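How Does a Baseball Trade Work?

Your favorite player has been on your team since you were in kindergarten. Then one morning you wake up and he plays for somebody else. He was traded. Trades can feel sudden, but there are rules for them.

What is a trade?

A trade is a swap between two teams. Team A gives a player to Team B, and Team B gives something back. Often that is another player. Sometimes it is two or three younger players who are still learning in the minor leagues. These younger players are called prospects.

Let's make up two teams, the Plolar Herons and the Trarkorby Millers. The Herons have three good catchers but not enough pitchers. The Millers have plenty of pitchers, and their catcher is about to retire. Each team has extra of what the other one needs.

Who decides?

The person in charge of trades is called the general manager, or GM. The GM does not coach the games. That is the manager's job, and the manager is the one you see in the dugout. The GM picks which players are on the team in the first place.
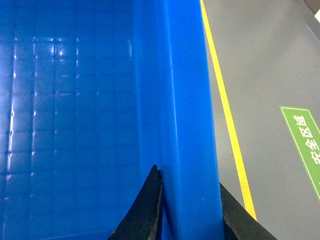 Before making a trade, the GM talks to scouts. Scouts go to games and write reports about players. They write down how hard a pitcher throws, how fast a runner gets to first base, and whether a player has been hurt. The GM also looks at numbers from past seasons. Then the two GMs call each other. They may talk for weeks, and most of those talks end with no trade at all.

What happens to the contract?

A contract is a written promise between a player and a team. It says how many years the player will play and how much he will be paid. When a player is traded, his contract goes with him. If he had 2 years left with the Herons, he now has 2 years left with the Millers. The pay stays the same too. Sometimes the old team agrees to keep paying part of it.

Can a player say no?

Most players can't. A few have something called a no-trade clause in their contract. A clause is one part of a contract. This one says the team has to ask the player first. Some clauses cover every team, and others cover only a list of teams the player has picked. Players who have been in the major leagues for a long time, and with the same team for the last part of it, can also say no.

What is a physical?

Before many trades are final, doctors check the players. This checkup is called a physical. If a doctor finds a sore elbow that the other team didn't know about, the teams may change the deal or call it off.
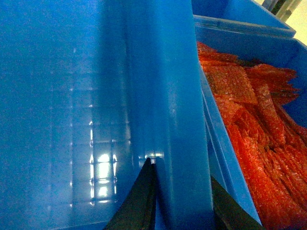

Is there a deadline?

Yes. Each summer there is a trade deadline. After that day, teams can't make most trades until the season is over. June is usually quiet, and then the last few days before the deadline get very busy.

Words to know

Prospect: a young player who may be good enough for the major leagues one day.
Scout: a person who watches players and reports on them.
Clause: one part of a contract.
Roster: the list of players on a team.

Written by Harriet Achterberg. Checked by Hafiz Tjoa. Last updated October 27, 2022.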